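Halvorsen adds rounded-front desk to Skonska office range

FIKODCOMBE, February – Halvorsen has added a white desk with a rounded front edge to its Skonska range for shared offices and study rooms. A round metal cable grommet is set into the desktop.

The initial production run is 1,000 units. Flat-packed desks will ship in lots of 8 from the Fikodcombe warehouse, with assembly offered as an option.

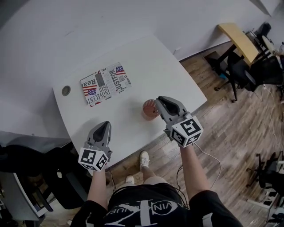
White desk with metal cable grommet, newspaper and ribbed reddish-brown cup.

"Facilities managers asked for a softer front edge and a fixed point for cable entry," said Adebayo Mohammed, product manager at Halvorsen. "Both are standard on this model."

Replacement grommets will be stocked in grey. Colour samples and installation drawings are available on request from the Halvorsen trade desk.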